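Notice to Residents of Cavcombe House

Effective 10/9/24, the opening of curtains on all floors passes from the morning staff to the Pikix service. The staff of five will be given other duties.

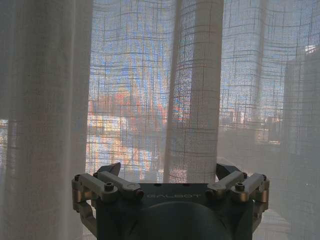

Curtain duty, Cavcombe House. The town seen through the weave.

The former attendant of the upper floor has filed a statement, entered here as received. "I opened 434 curtains a week. I knew which residents wanted the sky first and which wanted the dark. I ask that this be written down somewhere."

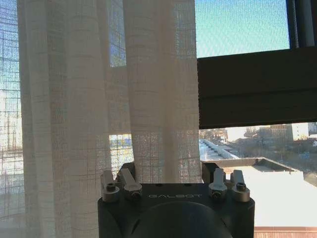
Curtain and uncovered window, with the white roof beyond.

The request was reviewed in the Tritley office and granted. The attendant's list of preferences runs to 200 lines. It has been placed in the file, and the attendant has asked to read it aloud to the machine.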